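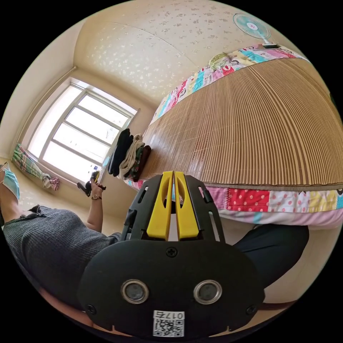 Bamboo mats slide on a made bed unless the cover beneath has some grip, according to one reader of our previous report. Patchwork gave enough friction in the bedroom on the Statora visit. The mat lay over a patchwork spread with fabric showing along both long edges, and the folded clothing was stacked on the mat toward the window end.

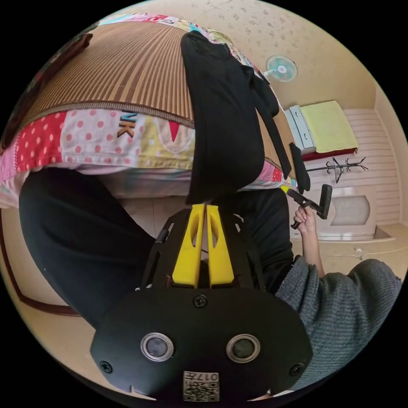
Bedroom, Statora visit.

The Kovács guide lists 158 rooms open to visitors, five of them bedrooms. Each gets a slot of over 5 minutes, enough to note bedding and storage.

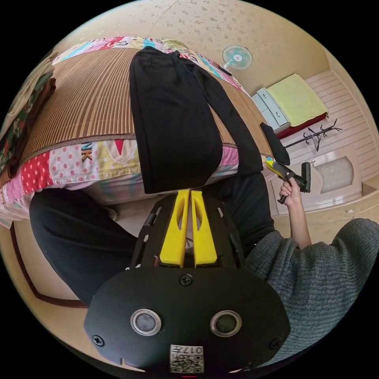

Horkosano, December

Second stop, same route. Floor trim in the bedroom is brown wood against a pale floor. Tours leave from the Zorkell entrance at 2 p.m.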